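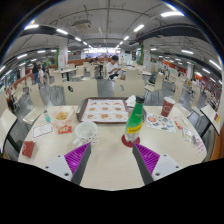 moss_kettle
Posts: 2,144
I'd leave the tray on the table full time and let everybody eat off it. The cup rings you're asking about come from drinks moving around during a meal. If they have a set spot they stop being a problem.

plainoldpete
Original poster
Thanks, but the tray is already in use and it only covers the far side. It's a round table, so there is always somebody sitting where the tray isn't. Tonight the Schweppes got a coaster and the dotted cup didn't, and the cup is the one that leaves rings.

For anyone who skipped page 1: the table is a white Stinau, bought in February for $329. We eat takeout on it, and my daughter does her stickers on it in between. I want to know how to set it up so cleaning is quick, and what to do about the faint yellow mark I already have from fries.

tupelo_88
Get more coasters. One coaster on a table for a family isn't a system.

plainoldpete
Original poster
We have more. They live in a drawer, and that's where they stay.

tupelo_88
Then stack them on the table next to the napkins. People use what they can reach without standing up.

gray_gander
I don't agree with moss_kettle on the tray. We had one on our round table for years and it took up the best part of the surface. Square corners on a round table leave odd slices on the sides that are too small for a plate, so that's where all the bottles and sauce packets end up. We switched to a round mat and the whole table got easier to use.

As for the yellow mark, try baking soda and water first. Make a thin paste, leave it a couple of minutes, wipe with a damp cloth, then dry. Don't scrub. A dull patch shows up worse than a stain does on white.

moss_kettle
Posts: 2,144
A mat doesn't have a rim. When a drink goes over on a tray it stays on the tray. I'll take the odd slices.

I do agree about not scrubbing. Also, keep the paper placemat if the restaurant gives you one. It takes the grease and you throw it out with the napkins. The bag is the part I'd worry about. Fries sitting in a bag on a white top for an hour will leave a mark if there's any oil on the outside of the bag. Put the bag on a plate.

hallway_lamp
Has anyone used the Mota spray on a white finish? The label says safe for all furniture but I don't trust that on a table I paid for.

gray_gander
I used it on a Renier side table. It cleaned fine and left a film. I had to go over it with plain water after, so I went back to dish soap.

hallway_lamp
OK, I'll skip it.

One thing to add for plainoldpete: watch the hand sanitizer if you keep any near the food. A drip from the pump or the cap will sit there and can soften some finishes. I lost a patch on a dresser that way. Mine lives on a saucer now.

plainoldpete
Original poster
Hadn't thought about that one. There's usually a little bottle of something on ours. Moving it to the windowsill.

What about sticker glue? Most of the sheet ends up on paper or on her cup, but every now and then one goes on the table.

tupelo_88
Cooking oil on a paper towel. Rub it in, wait, wipe, then soap to get the oil off. Warm it with a hair dryer on low first if it's an old one.

moss_kettle
Posts: 2,144
Skip the hair dryer on a white top. Oil will do it alone if you give it ten minutes.

tupelo_88
I've done it plenty of times on low with no damage. Keep it moving and it's fine.

nastside_mod
Moderator
Splitting the hair dryer question into its own thread, as the old Nastside one on heat and white finishes is closed at 4,000 replies. Please keep this one to setup and food stains.

plainoldpete
Original poster
Update, 3/8/24. Did the baking soda paste 2 times. The yellow mark is lighter, and I can only find it if I look along the table toward the window. I'll leave it alone now.

For setup, I kept the tray because my wife likes it. Coasters are stacked beside it and the food bags go on a plate. My daughter has a sheet of cardboard for the stickers, which she uses maybe half the time.

gray_gander
Glad the mark faded. I'd still try a round mat. Ours rolls up and goes behind the trash can when we want the whole table.

plainoldpete
Original poster
If I see one cheap I'll give it a shot. Does yours need to be rinsed, or just wiped?

gray_gander
Wiped most nights. I rinse it in the tub if there's been ketchup.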